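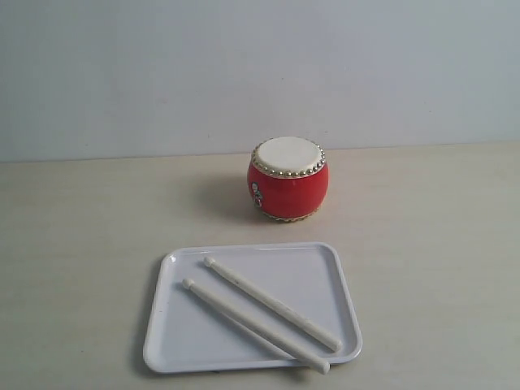
Pradeck is a small robotics group in Hartley. Our method, Skorker, teaches a two-finger gripper from 266 short demonstrations, each recorded by a person - we use no simulation.
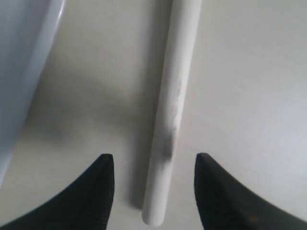 Before the fingers close, the robot corrects its position from the wrist view.

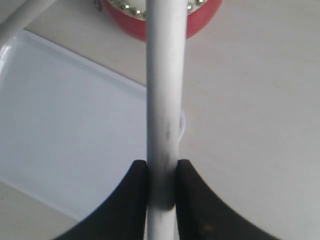
Long, thin things are our main interest. We score where the stick is held, and here the fingers are on the dark band. One training takes roughly 60 minutes.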